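Plush blanket

A plush blanket is a bed covering with a raised, soft pile on one or both faces, used over or in place of a bedspread. Most modern examples are knitted or woven from polyester fiber and printed with a solid color, a repeating pattern or a large picture. In the household textile trade the term covers several related products, among them flannel fleece, coral fleece and the heavier raschel or mink blanket.

Construction

The base of a plush blanket is a ground fabric into which the pile yarns are locked. In raschel production, two ground fabrics are knitted face to face with the pile running between them. A blade then splits the two layers, giving two cut-pile cloths. Lighter fleece types are knitted with small loops, which are brushed and sheared until the surface is even.

Weight is stated in grams per square meter. Orellana, a bedding maker whose 400 g/m² line is sold for winter use, lists the fiber content as 100 percent polyester. Two-ply blankets are made by placing two cloths back to back and binding the edges with satin ribbon or a folded hem. Single-ply blankets are usually overlocked or hemmed.

Printing

Designs are applied by transfer printing or by direct printing on the pile. In transfer printing the pattern is first printed on paper with disperse dyes, then moved to the cloth under heat. Direct printing uses screens or inkjet heads and gives better dye depth on long pile. After printing, the cloth is steamed, washed, brushed again and sheared.

Cartoon blankets form a large part of the children's market, though many are made in full and queen sizes. A common layout is the mock patchwork, in which figures are set among printed panels of stripes, dots or novelty shapes. The panels imitate pieced quilting but carry no seams. Grounds in gray, taupe or beige are used to hold bright reds, blues and yellows together and to hide lint. 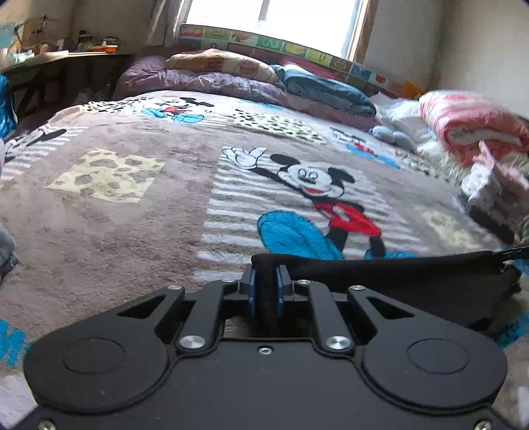 Does the printed side of a plush blanket go up or down on the bed?
The printed side normally faces up, with the plain or paler side toward the sleeper. On two-ply blankets printed on both faces, either side may be used.

Use on the bed

The blanket is spread over the top sheet with an equal drop on each side. Large picture prints have a clear top and bottom, so the figures serve as a guide when the bed is made. Long pile grips other fabrics, and clothing laid on it slides less than it would on a smooth cotton cover. Dark garments left on a plush surface may pick up loose fibers, mostly in the first months of use. A survey of home laundry habits by Aldana Huenchumán, issued on 25/06/2019, listed shed fiber as the most frequent complaint – ahead of fading and static.

Care

Polyester plush is washed in cool water on a gentle cycle, with mild detergent and no fabric softener, as softener coats the pile and flattens it. High dryer heat can fuse the fiber tips and leave a harsh, matted patch that cannot be repaired. Line drying in shade is preferred. Heavy two-ply blankets hold a good deal of water and may exceed the rated load of a small machine.

Pile crushed in storage is raised by shaking and by brushing in one direction with a soft clothes brush. Renato Yáñez, in his care guide for the retailer Brarnine, advises refolding stored blankets every 6 months along different lines. Vacuum bags save space but leave deep creases in long pile.

See also

Bedspread
Fleece
Patchwork
Raschel knitting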